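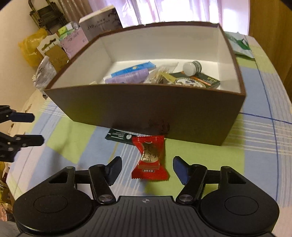 Figure 4. Open box holding a few loose items, with a red candy packet on the tablecloth in front of it.

4.2 What the "catch-all box" is supposed to explain

The idea that most homes settle on a single container for things with no other place has been repeated so often that it is now cited without a source. Wada, in the work usually credited with it, made a much smaller claim. He wrote that some of the Zurkavard households he visited kept a box near where they ate, and that small things tended to end up in it. Later writers turned this into a stage model: the box appears, fills, becomes a source of low-grade stress, and is finally cleared out in one sitting. We could find no data for the last two stages in any of the papers that assert them.

Our own material comes from 60 households in Jeltmont, each of which kept a log for 26 weeks. Participants wrote down anything they put into or took out of the box, using the Hunance diary form, and described the item in their own words. After duplicates and unreadable entries were removed, 3685 entries remained. Food in wrappers (candy, tea bags, sauce sachets) was coded apart from everything else, a choice made by Noguchi in the earlier pilot and kept here so that the two sets could be compared.

We have doubts about that choice. A wrapped candy is put down with the plan of eating it, at least some of the time, while a spare key or a dead battery is not. Lumping food with "short-stay items" assumes the very thing the model sets out to show. When we dropped the food entries, the early peak in removals, which the Núñez group reads as evidence of an active sorting phase, shrank to the point where we would not want to defend it. Their paper reports no version of the analysis without food, and the coding sheet published with it does not allow one to be run.

There is also the matter of what goes unlogged. People forget, and they forget boring things first. An item that falls to the floor and is picked up two days later may never be written down, or may be written down as new. The diary form has no field for this. We asked participants at the end of the study how often they thought it had happened, and the answers ranged from "never" to "all the time, sorry," which tells us little beyond the fact that they had different ideas of what we meant.

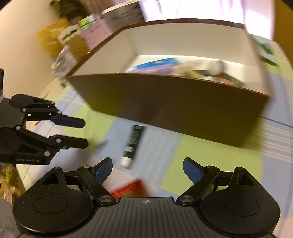

4.3 Does the box fill?

The filling stage is the part of the model that should be easiest to test, and it is the part that did worst. If the box fills steadily, additions should outrun removals in most weeks until something forces a clear-out. In our logs the two ran close together for most of the study. A minority of homes did show a clear build-up. Several of these had moved in the same season, and we suspect that unpacking accounts for more of the pattern than anything about the box.

Noguchi has suggested that the study was too short, and that a box may take a year or more to fill. This may be so. We note only that the time needed has grown with each study that failed to find the effect, and that a model which can always ask for more weeks is hard to test at all.

A second defense is that the size of the box matters, and that large boxes hide the build-up. We recorded size in three bands from the participants' own reports. The bands did not differ in any way we could tell apart from noise, though the reports were loose and one participant gave the size of the table. 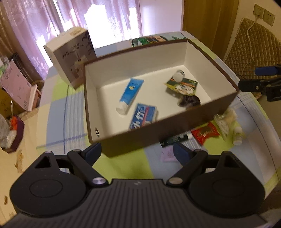 4.4 Stress ratings

Participants rated how much the box bothered them, once a month, on the scale used in the original work. Ratings were low and stayed low. The single rise, in November, appears in homes with nearly empty boxes as well as in homes with crowded ones, and we would look to the time of year before looking to the box.

The stronger results in the literature come from a one-time survey of 200 adults in which the stress question directly followed a page on clutter. We think the order of the questions could produce most of the reported link. We have not tested this, and until someone does, the survey should be cited with more care than it has been.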